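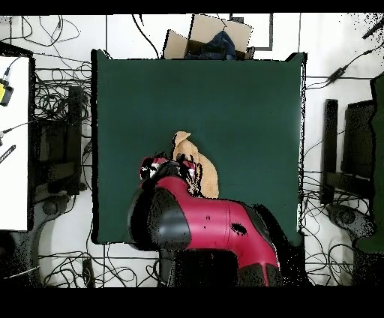

I've finally started the Great Winter Wardrobe Sort, which I promised in the August newsletter and then ignored for months. My rule this year is that everything comes out before anything goes back, and yes, it makes the bedroom look dreadful for a day or two. I work in small batches, one thing at a time on a mat with an open cardboard box just past it, like the one with the dark navy cloth heaped inside. Anything I haven't worn since last winter goes straight in the box, and I'm not allowed to fish it out again!

The hard part is the jumpers. I own 10 that I'd call favourites (I know, I know) and at least half have elbows you could read the paper through. So I've been having a go at darning. The wool shop in Relley does a lovely mending thread, and one card of it has kept me going all through the dark evenings. My first patch looked like a squashed spider. The second was better - still lumpy, but it's holding.

If you're having a clear-out too, the Flimlow clothes swap is back after Christmas at the hall in Ernitlow. Last time 375 pieces went to new homes, and I came away with a tweed skirt that fits as if it was made for me. Please wash things first and check the pockets - I once gave away a coat with 40 pounds in it and only remembered on the bus.

Next month: moths, and what I've tried against them. Send me your own tricks, especially if they don't smell of lavender. I can't stand the stuff.

12 comments | 31 shares

© Flimlow Newsletter | Contact us | Back to top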